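Grasp planner keeps choosing the heel strap on clogs. Filter it or retrain?

Posted by Masholm, 2020-04-09

Hi all! I'm having a ball with a shoe-sorting planner, but one failure is driving me up the wall. It takes a wrist view, scores grasp candidates and closes on the best one. Two views of the kind it gets:
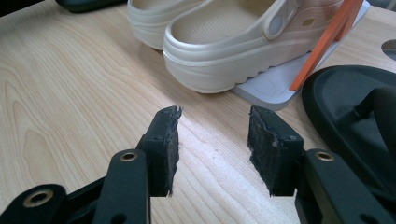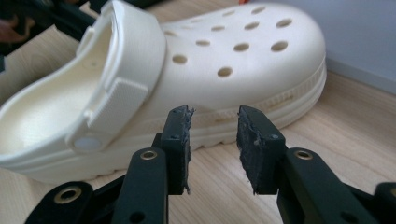 My training set is 2000 grasps, mostly on boots and runners, and on those the scores look lovely. Clogs are another matter. The network adores thin things with two parallel edges, so the heel strap wins nearly every time, and of course it pivots on its rivet, so the shoe swings as soon as the arm lifts. I'd much rather it took the thick sole, which runs along the near side when the clog is lying on its side just beyond the fingers. Do I filter candidates by hand or label more data? I've got 1520 clog views without labels and a free weekend.

Breathnach

Love this problem! Label some, but fix the scoring first. Your network rates the instant of closing and has no idea what happens on the lift. Add a second term for how rigid the part is. I'd train a tiny segmentation head with three classes (strap, upper, sole) and multiply the grasp score by a weight for each. Start the strap at zero and see what's left. About 12 percent of your unlabelled views should be plenty for a first go, and the masks are quick to draw.

Also check your colour augmentation. Cream on pale wood is low contrast, and if you're using depth, shiny foam can leave holes in it right where the sole edge should be.

Murnbridge

just filter by width, anything thinner than your pads gets binned. worked for me with mugs

Prellholm

The width filter will throw out good grasps on sandals, so be careful with it. Breathnach's way is better. One thing to add: keep the top 5 candidates instead of only the best, run each through the motion planner, and drop any where a finger would hit the table. Sole grasps sit low and you'll lose a few that way. Log the rejected ones too, they make great negatives when you retrain.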